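Chapter 7
The Scoop in the Pot: Faults That Come In With the Training Data

I was eating a cheese roll when Zakanley's kitchen arm dropped its scoop for the first time, so I missed it. I heard a clatter and Tayla McKinnon saying a word I can't print in a textbook. By the time I'd turned round the scoop was lying in the rice cooker, and the arm was going serenely through the rest of its pour with nothing in its fingers.

We laughed, fished the scoop out and ran it again. It poured beautifully. Then it poured beautifully for the rest of the morning, and at twenty to two it dropped the scoop again, in the same place, a hand's width above the pot.

If you've come straight from Chapter 6 you'll be expecting a worn gear or a loose wire. So were we! We spent the better part of January expecting one. I want to take you through that month fairly slowly, wrong turns included, because the fault was sitting in our recordings the whole time and we'd walked past it over and over.

You'll need a bit of background first. The arm at the Wihongi workshop wasn't programmed move by move. People did the job themselves with a hand-held gripper, a thing you squeeze like a trigger, with a camera on it that sees more or less what the arm's own camera will see later. You pick up the scoop, you pour the rice, and the recording becomes a lesson. The arm's software (ours was called Zonenness, and please don't ask me why) studies a great heap of these lessons and works out how to move. We had 3,708 of them. About 2,000 were rice pours, and the rest were lids, plates, sausages, and so on.

Each finger of the hand-held gripper carries a square black-and-white marker. Nothing inside the gripper measures how wide the fingers are open. Zonenness found the markers in the video and worked out the gap from how far apart they were. It's cheap and it's clever, and I'd build it that way again. I would just build the next bit differently.
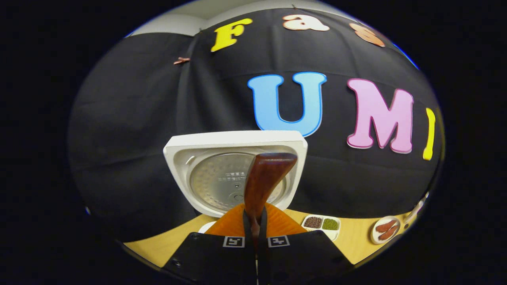
7.1 What we blamed first

The motor, naturally. A gripper that lets go is a gripper with a weak grip, or so we told each other. Hussam Awad took the arm's hand apart on the bench, cleaned it, measured the squeeze, put it back together and measured it again. It was fine. He turned the squeeze up anyway, as a precaution, and the arm dropped the scoop that same afternoon with an even louder bang.

Next we blamed the scoop. The handle was smooth, so we wrapped it in tape. I was very pleased with my tape. The drops went on, and now we also had sticky rice.

Then I did something I should have done on day one, and opened the arm's own log. Every move the arm makes is written down twice, once as what it was told to do and once as what it did. On an ordinary slip you'd see the command saying "stay shut" while the fingers or the load did something else. On our drops the two lines lay on top of each other. The arm had been told to open its hand. It had opened it, promptly and well.

Keep hold of that, as we'll use it all through this chapter. Before you mend a machine, find out whether it disobeyed. Ours hadn't, and Hussam's lovely clean gearbox had never been the trouble.

7.2 Where the order came from

So who had told it to open? The trained model had, and the model only knew what the lessons had shown it. Somewhere in there, people must have been opening their fingers over the pot. I'd recorded plenty of those pours myself and I was sure I'd never let go of a scoop in mid-air.

Darcy Mahuika sat down with 100 of the pour recordings and a pot of tea, and went through them with the video on one side of the screen and the finger gap plotted on the other. In the video, the hand stayed closed. On the plot, the gap sometimes leapt to fully open, stayed there for a blink, and dropped back. Darcy found at least one of these leaps in 64 of the 100.

They came when a marker was lost. Tilt the gripper a certain way to tip the scoop, and the lamp over our table put a patch of glare across one of the squares. With only one marker to go on, Zonenness couldn't work out the gap. Fair enough. But it had to write some number down, and the number somebody had chosen, years back, was the starting value for a gripper at rest, fingers wide apart. There was no warning and no blank. As far as the training was concerned, a missing reading and an open hand were the same thing.

And when do you tilt the gripper that way? When you're pouring. We had taught the arm, with great patience and a lot of rice, that a little way above the pot is a place where one sometimes lets go.
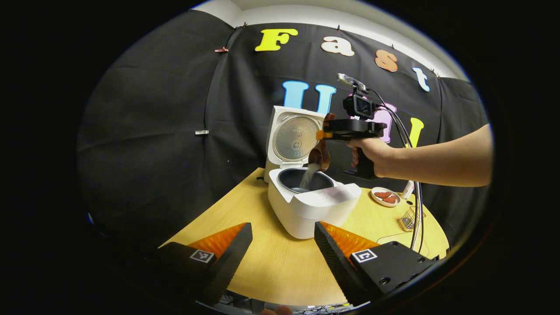

Vaughan McAlister read a draft of this chapter and complained that I was being too kind to the people holding the gripper. Anyone recording that many pours, he wrote, ought to replay a few with the numbers showing before carrying on, and he'd have stopped the work after the first morning if it had been his bench.

He's right, and I'll take my share of it. We did replay recordings, but we only watched the video. It looked like somebody pouring rice – which it was – and so we ticked it off. The exercises at the end of this chapter make you look at the numbers alongside the pictures, and you can thank Vaughan for how many of them there are.

7.3 Why a dropped scoop is a safety matter

You might fairly think this is all a bit small. It was a scoop. Nobody got hurt, and the pot had a dent at worst.

Angus Prendergast had been planning to move the same trained model on to a job with pans of hot stock. The faulty readings would have gone with it, and so would Hussam's extra squeeze, which by then everyone thought of as the repair. I still don't much like thinking about that one. We put the move off, marked every lost reading as lost, threw out the stretches of recording where the gap couldn't be trusted, and trained again from the start.

In the next section we'll take one of those pours and go through its log line by line, starting a few seconds before the marker disappears. Have a pencil ready, and cover up the right-hand column until I say so.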